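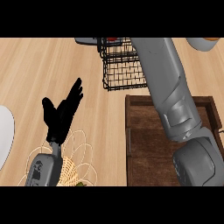 Cladton to replace water mains under Laddale Road

Work to replace the old water main under Laddale Road will begin in August and is expected to last 23 weeks, the Cladton water department said.

The project covers the stretch between Moriarty Street and the rail crossing, where the cast iron pipe has broken 9 times since the last repaving. The most recent break closed the road in both directions for a weekend and left homes on the east side with low pressure until the following evening.

A total of 904 homes and businesses are served by the main. All of them will be moved to a temporary line before digging starts. The temporary line will run along the curb and will be covered with asphalt ramps where it crosses driveways.

Tetsuya Tsuji, the department's project engineer, told residents at a meeting in the library basement that most customers should notice little change at the tap. Water will be shut off twice at each address, once when the house is connected to the temporary line and again when it is connected to the new main. Each shutoff should take less than four hours. Notices will be hung on doors two days ahead.

"If you have somebody at home on dialysis, or you run a day care, call us before you get the notice," Tsuji said. "We can move the time. We can't move it once the crew is in the hole."

The contract went to Morkau, a pipeline contractor that replaced the sewer under the north end of Moriarty Street. The city council approved the bid in a 5-2 vote. The two members who voted against it said they wanted the repaving of Laddale Road to be included in the same contract. As approved, the contract pays for a patch over the trench, with full repaving to come out of next year's street budget.

Several people at the meeting asked about that. One man who lives near the rail crossing said the patch left on Moriarty Street had sunk by the end of its first winter and that his wife had stopped driving that way. Tsuji said the trench fill on Moriarty Street was put in during wet weather and that the specification has since been changed. The contractor is responsible for the patch until the road is repaved.

Parking will be removed from the west side of Laddale Road for the length of the job. One lane will stay open in each direction except during work at the Moriarty Street intersection, when northbound traffic will be sent around by way of Orchard Avenue. That part of the work is planned for the school break. School buses will keep their usual stops, with the exception of the stop in front of the laundromat, which will move to the church parking lot one block south.

Trash and recycling will be picked up on the regular schedule. Residents on the west side are asked to have carts at the curb by 6 a.m. so that trucks can finish the street before crews arrive at 7.

Business owners asked whether customers would be able to reach their doors. The owner of a shoe repair shop at the corner said he lost most of his walk-in trade during the sewer job, when fencing covered the sidewalk for longer than he had been told. Tsuji said the sidewalk will remain open on at least one side at all times and that the contractor must provide signs saying which shops are open. There is no money in the project to pay businesses for lost sales.

The new main will be ductile iron and larger than the pipe it replaces. The fire department asked for the change after testing hydrants on the hill, where flow was below the level it wants for the apartment buildings there. Four hydrants will be replaced and one will be added near the top of Orchard Avenue.

The department will also replace the service line from the main to the property line at every address. Records for the older houses are incomplete, and some of the lines may be lead. Where crews find lead on the public side, the owner will be told the same day and given a filter pitcher. The line on the private side belongs to the owner. The city has a loan program that covers the cost of replacing it, paid back through the water bill over 10 years with no interest. Forms are available at the billing counter in city hall.

Rates will not change as a result of the project, the department said. The money comes from bonds the council approved two years ago.

Crews will paint markings on the street and lawns in the weeks before the job starts. Anyone with a sprinkler system or a buried dog fence near the curb is asked to flag it before then. The contractor will repair lines that have been flagged and are damaged during digging. It will not pay for those that were not.

A second meeting will be held at 6:30 p.m. in the same room before work reaches the Moriarty Street intersection. The department plans to mail a postcard with the date to every address on the route.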